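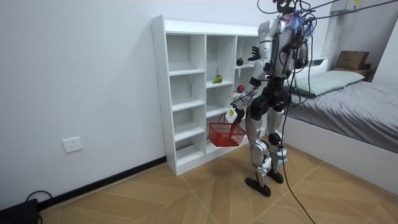 I run a small soup and sandwich counter, and for the past four months the Clivine undercounter ice maker has been living next to my dish station. I said I'd write it up once we'd gotten through some hot weather, so let's do it.

My old machine died in April, the week before our first big catering order of the year. Marta Nechyporuk, who has the bakery two doors down, had just bought a Clivine from Flodham and was pretty happy with it, so I went over, stuck my hand in her bin, chewed a cube and ordered one that afternoon. I paid $1780 with delivery. The water filter was extra, and I think that's cheap of them at this price.

Setup was okay. The installer, Maksym, needed a floor drain close by and we had one, but if you don't, price out a drain pump before you fall in love with this thing. He also had to go back to the truck for a longer supply line (the one in the box is laughably short!). The legs adjust by hand and it's been level ever since.

The ice itself is great. Full cubes, nice and clear, slow to melt in a big iced tea. The brochure promises 100 pounds a day and that's with a cool room and cold water. My kitchen is neither. I got curious one Saturday in July and weighed everything we scooped over 24 hours – 74 pounds. That still covers us on most days, but we ran dry twice during the lunch rush and I had to beg a bag off Marta.

Noise is my main gripe. The fan is fine, you stop hearing it by day two, but when a batch drops it sounds like someone emptied a drawer of forks. Our counter seats are pretty close and people do jump.

Cleaning is easier than on my old one. There's a button for the cycle, you pour in the cleaner, and the whole thing is done before I've finished the prep list. The air filter slides out the front and goes in the sink. I do wish the scoop had a proper holder, though. It comes with a flimsy plastic hook that snapped in week three, and Flodham wanted $61 for the replacement kit. No thank you – mine hangs on a cup hook now.

Would I buy it again? Yeah, but I'd go one size up.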